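# Lab 5: Two-Arm Handling of Thin Plastic

Course handout, Nirnska bench. Read before Saturday's session.
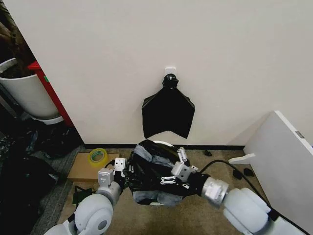 *Fig. 1. Bin liner task, both grippers closed on the bag. Spare bag on the wall hook.*

## 1. Purpose

Labs 1 to 4 used rigid parts. A rigid part has a pose, and once the pose is known the grasp can be planned. A bin liner has no useful pose. Its shape depends on where it is held, how hard it is pulled and what it is resting on. In this lab you drive both arms by teleoperation, record the runs, and label them for the policy you will train in Lab 6.

## 2. Task

The episode covers one action: spreading a black liner over the rim of the bin. Removing a full bag and tying the neck are separate tasks and are not graded here.

An episode counts as complete when:

- the liner covers the rim all the way around
- both grippers are open and clear of the plastic
- the bin is still upright on the carpet

A torn liner ends the episode. Save it anyway and label it `fail_tear`.

## 3. Grasping notes

**Take a fold.** The parallel jaws do not hold a single flat layer well. Approach at an angle, press lightly against the side of the bag, and close on the fold that forms. In Fig. 1 the left gripper has a fold near the rim and the right gripper has a gathered section on the other side.

**Keep the tension low.** With both jaws closed, the two arms and the bag form a loop. Any error in one arm becomes a pull on the other. Move one arm at a time until you have a feel for it – then try both.

**Watch the bin.** It is light and will slide or tip before the arm reports a useful force. Pull along the rim, not up.

**Reflections.** Stretched plastic shows pale patches under the room lights. The Cuevas segmenter sometimes marks these as background. Check the mask on the first run of each session and correct it by hand if needed.

## 4. Recording

1. Start the Flurketti logger and confirm that both arms report joint state.
2. Set the gripper force limit to 5 N.
3. Set the episode timeout to 2000 control steps.
4. Record, label, reset the liner, repeat.

Use port 1013 for the logger. The default port is taken by the camera server.

Each group submits 100 episodes. Failed episodes count toward the total if they are labeled. Unlabeled ones do not.

## 5. Write-up

Two pages, with one plot of gripper separation against time for a complete episode and one for a failed episode. State where in each plot the grasp was made and where it was released. Upload to the Gredumska folder with the raw logs.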